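Search this site... Go

Textiles I -- wk 6 handout (Restrepo)

Twill recap. Weft goes over two, under two, then steps one thread over each row. That step makes the diagonal. Reverse the step at regular intervals = herringbone. Chevron: same idea but the points meet, no break. Exam WILL ask the difference. 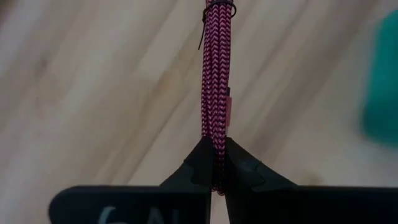
p. 30

Zigzag in two pinks, braided cover on a cable. Braid has no warp/weft, remember -- all strands run on the bias. Don't write "twill" for it.

For lab: 8 shafts, point threading, bring your own yarn. Sample due before the December break. Late ones go to Nassoro Rashidi, not me. Reading is Kaijage ch. 6, skip the section on dyeing, we will do that seperately.

We use cookies. Accept | Settings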